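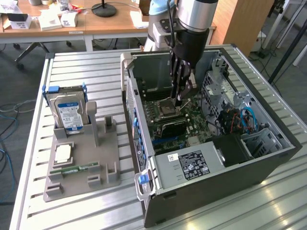 An open desktop tower on its side, power supply at the lower end.

February 9, 2024 | By Saranya Kurian
Last updated: February 9

Home solar tips: what I'd check before believing the savings

Every December my inbox fills with promises that a few panels and a clever plug will wipe out the winter electric bill. I have had a small setup on the garage roof long enough to doubt most of it. Some of the advice is sound. A lot of it is sales copy.

Start with the meter. Write down the reading at bedtime and again when you get up, before anyone makes coffee. Ours had used 30 kilowatt-hours over a cold weekend with two of us out of the house, and no panel fixes that. It was the old water heater.

Cleaning. Ashwin Pai down the road pays for a wash twice a year and swears by it. I compared my own numbers before and after a wash and got 502 kilowatt-hours one month and roughly 717 the next, which sounds great until you remember the days were getting longer. Unless you have birds, dust or a pine tree, rain does most of the job. If you do wash, use plain water and a soft brush, early in the morning, from the ground. Skip the pressure washer.

"Solar boosters." The Guvex plug-in claims to smooth the current and save a fifth of your power. I ran one for a season and could find no difference on the bill. Save your money.

Batteries. Get the price per usable kilowatt-hour in writing – the number on the brochure is often the total, and you can't use all of it. Colter quoted me $2098 for a small unit, then added the wiring and the permit. Ask what the warranty says about capacity in the later years, and ask who pays for shipping.

Timers. Dull, cheap, and the one thing I'd buy again. Run the dishwasher and the washing machine at midday if your panels are making power then. Check the clock after an outage, as the cheap ones drift or reset.

Questions or corrections: use the contact page | © 2024 Saranya Kurian | Back to top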